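Bruvetti halts shoe-packing robots after grip fault

Footwear distributor Bruvetti has stopped using robot arms on its packing line after a gripper failed to release and dragged a carton off a bench, the company said on 4 July 2020.

No one was hurt. The fault occurred at station 14 of the Prokley warehouse, where the arms put pairs of shoes into boxes. Shift supervisor Hacer Akgül pressed the emergency stop, but the arm took 3 seconds to come to rest – longer than site rules allow.

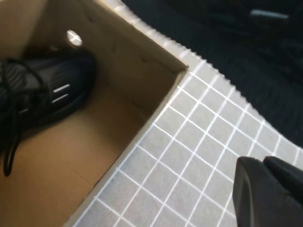
A black sneaker in its box at a packing station, with the gripper at lower right.

Plemora, which supplies the arms, traced the fault to a software update installed the day before. "The controller kept reading the fingers as open when they were closed," said service engineer Laurier McKinnon. The slow stop is being looked at separately.

The line packs 2000 pairs a day. Staff will pack by hand until Plemora has replaced the controllers and the stop circuit has been tested again, warehouse manager Efe Usman said. He gave no date for a restart.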